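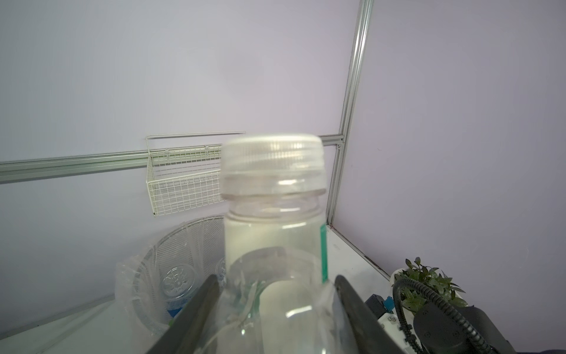

Home Posts Archive Tags About

My son's club at Pritchard has spent the whole spring on bottles. The project is called Stesitz, after a joke I was told twice and still don't get, and the goal is a sorting station: the arm picks up an empty, does something about the cap, and puts it in the bin. The budget was $3,799. I know this because parents were asked to cover part of it.

I went to the open evening in June ready to be won over. I'd read the handout, which said the system "learns recycling." Well. It learns to repeat what a kid did with it more than 200 times while the other kids ate chips. I asked what happens with a bottle it hasn't met before, a square one, say, or one somebody stepped on. The answer was that those aren't in the task yet.

Fair enough, they're in high school. My complaint is with the adults. The regional contest at Zernitz scores teams on a video of their best run, so everybody spends the last month hunting for a best run. The Berker people, who supply the scoring sheet, give 4 points for a written account of what failed. You get more than that for a team logo. Guess which one our club finished first.

And the club wants 3,000 demonstrations by fall, up from what they have now, on the theory that more is the cure. Maybe it is. I'd like to see a chart before I see another request for snacks and rides.

To be fair to the kids, the work itself is better than the talk around it. Getting two stiff fingers to hold a thin plastic bottle without crushing it is fiddly, and they were picky about it in a way I've never seen my son be picky about anything. One girl had a notebook full of grip settings with most of them crossed out. I would have given the notebook all the points.

I signed the form for next year. I also wrote "please publish the failures" in the comment box, and I'm still waiting to hear back.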